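Datonell Lab Notes – Gallery: One Table, Many Tasks

Page updated 7 Apr 2025

This gallery goes with our report on shared-layout training for two-armed manipulation. The report has the tables and the learning curves. The gallery has the working notes, kept task by task, for readers who want to know what the policy was asked to do and where it had trouble.

The question behind the work is a simple one. Most tabletop learning studies set out only the objects that a task needs. If the task is hanging a mug, the table holds a mug and a stand. A policy trained that way can score well and still fail when a plate is added, as it has learned very little about telling one object from another. We wanted to see what happens when every task is trained on the same crowded table, with all the objects present all the time, and the instruction alone tells the robot which ones matter.

We call the method Kendska. It has two parts. The first is a fixed set of household objects that stay on the table through all tasks, moved by hand between demonstrations. The second is a relabeling step, in which each recorded demonstration is cut into short pieces and each piece is given its own instruction. A demonstration of "put the corn in the oven" becomes a reach, a grasp, a carry, a release and a retreat, and each of those can be used to train other tasks that share the same motion.

We collected 604 demonstrations over 15 tasks. All of them were done by teleoperation with both arms available, though many tasks need only one. Collection started in January and was done on the station we call Jodcombe. A second station, Macedo, was used only for testing, and no training data came from it.

Each entry below gives a task or a group of tasks, then a line or two on how it went.

TASKS ON THE TABLE

Ring the bell
The shortest task in the set. The gripper closes, comes down on the bell and lifts. It was included as a check on timing, and because a press needs no grasp at all. The policy learned it from very few demonstrations. Most of the failures were presses that landed off center.

Corn from plate to oven
The right arm handles the oven and the left arm picks up the corn. The grasp is easy when the corn lies across the line of the fingers and hard when it lies along it. Our demonstrators turned the wrist early, well before reaching the plate, and the policy copied this. We think the early turn did more for the success rate than any change we made to the network.

Oven rack out, oven rack in
Two tasks that are close to mirror images. Pulling the rack out was the easier of the two. Pushing it in calls for an even push, and the rack will bind if the fingers press on one side. We kept demonstrations in which the operator backed off and tried again. Policies trained without those retries would keep pushing on a stuck rack until the time limit.

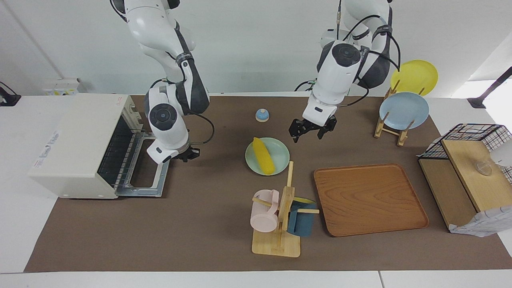 The shared layout, with both arms over the mat. The oven is open with its rack partway out, the corn is on the green plate, and the mugs and plates are on their stands. The bell sits close to the left arm's gripper, and a policy that confuses "bell" with "plate" has only a short distance to go wrong.

Mug off the stand, mug onto the stand
Taking a mug off was learned early. Hanging one up was the hardest single-arm task in the set. The handle has to pass over the end of the peg, and in the last part of the motion the gripper hides much of the handle from the overhead view. Adding a wrist view helped. Adding more demonstrations without the wrist view helped far less.

The instruction names the mug by color, pink or blue. Early versions of the policy went for whichever mug was closer. After relabeling, the choice was right in nearly all trials, including trials in which we swapped the two mugs between pegs.

Plate into the rack, plate out of the rack
Plates are thin at the rim and the fingers have to meet them at the right height. Taking a plate out works best from directly above. Putting one in requires the plate to be turned upright first, and this is the point at which most drops happened. With two plates already in the rack, the one at the back is harder to reach, and we report front and back plates separately in the main tables.

Objects to the tray
A group of three tasks: corn to the tray, mug to the tray, plate to the tray. The tray is large and forgiving, so the placing step rarely failed. These tasks were useful mainly as a source of pieces. The carry and release segments from the tray tasks were reused across almost everything else in the set.

Tray shift
The only task that needs both arms at the same time. Each gripper takes one end of the tray and the two arms slide it toward the front of the mat. The arms have to start moving together. When one led by even a short time, the tray turned and the other grip slipped. We first trained this with separate outputs for each arm and got poor results. A single output for both arms fixed most of it.

Glass from the shelf
Clear objects are hard for our cameras, and we expected this task to do badly. It did. The policy found the glass when it was near the middle of the board and missed it when it was close to the edge. We left the task in so that the average would include at least one known weak point.

Cloth pull
The gripper pinches the hanging part of the cloth and draws it down onto the table. Almost any pinch works. Success was high, but the paths varied a lot from trial to trial, more than in any other task.

WHAT CHANGED WITH THE SHARED LAYOUT

We compared three training setups, all tested on the same crowded table. The first used demonstrations recorded with only the needed objects out. The second used the shared layout without relabeling. The third was full Kendska.

The first setup did worst, as expected. Its failures were mostly wrong-object failures: the arm made a clean and confident motion toward something the instruction had not named. The second setup cut those errors sharply. The third reduced them a little more, and its larger effect was on the long tasks, where the policy has to get through several steps in a row. Corn to oven gained the most.

Relabeling did not help everywhere. Ringing the bell and pulling the cloth came out the same with or without it. Both tasks are short, and there is little in them to cut.

TEST TRIALS

We ran 200 test trials for each training setup at Jodcombe, spread over all tasks. Object positions were drawn at random from a printed list, and a person set them by hand. The operator running the trial did not know which policy was loaded. A trial counted as a success only if the final state matched the instruction and nothing else on the table had been knocked over or pushed off the mat. This second condition is stricter than the one used in much earlier work, and it lowers all our numbers.

At Macedo we ran a smaller test with a different oven and different lighting. Performance dropped on every oven task and held up on the plate and mug tasks. The new oven had a stiffer rack, and the policy had never felt one like it.

FAILURES WE KEPT SEEING

Late release. The fingers open, but the object stays caught on one of them as the arm lifts. Common with the corn, and with mug handles.

Waiting arm in the way. In single-arm tasks the idle arm is supposed to hold still. Sometimes it drifted toward the middle of the table and the working arm had to stop. We added 19 demonstrations in which the idle arm is moved back to its rest position on purpose, and after that the drift was rare.

Stopping short. The policy reaches the right object, pauses above it and does nothing until time runs out. This happened mostly when the object was at an angle that the demonstrations did not cover. More varied demonstrations are the plain answer, and that is the next round of collection.

NOTES FOR ANYONE REPEATING THIS

Fix the mat to the table before recording. Ours crept during the first week and we had to throw out that data.

Keep the object set small enough that one person can reset it in less time than a demonstration takes. Reset time was the real limit on how much we could collect.

Write the instructions before collecting, and have every operator use the same wording. We let people phrase things freely at first – "dish," "plate" and "saucer" all turned up for the same object – and cleaning up the text took longer than we had planned.

Record the failed attempts as well, and mark them. We used them only for the retry segments, but we would have liked to have more.

The demonstrations, the object list and the position lists are available on request through the Datonell contact page. The trained policies will be added once the Macedo tests have been repeated with the stiffer oven rack included in training.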